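Geltum – a word list of kitchen and table talk

Geltum is a collection of 3,976 short entries on how people name everyday things around the house: the end slice of a loaf, the drawer where odd bits live, the cloth you wipe a counter with. I love this stuff, and I hope you will too!

What you get

One file, geltum.csv, in UTF-8, with a header row. Each line holds a term, what it means in plain words, the region the speaker grew up in, and a free notes column (the notes are where the fun is – please read them). There are 116 terms for the heel of the bread alone. A second file, sources.csv, tells you which survey round an entry came from.

How it was gathered

The Plarbridge round ran in June with a paper form. Later answers came in through Clino, our little web form, and spelling was left the way people typed it. If someone wrote "nubbin" with one b, it stays with one b. 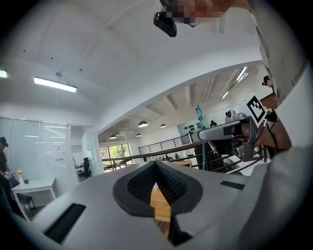 Plarbridge users have asked for the two spellings to be merged, saying that a search for one should bring up the other and that they keep missing half the entries. Fair point! Version 2 will add a column called base_form, and the original spelling will stay right next to it.

Known gaps

Older speakers are much better covered than younger ones. 129 entries have no region at all, so drop those before you draw a map. The drink names are thin too, and I would be thrilled to get more.

Loading it

Any spreadsheet program will open the files. Set the separator to a semicolon – the notes are full of commas.

License

Free to use, share and change, as long as you name Geltum as the source.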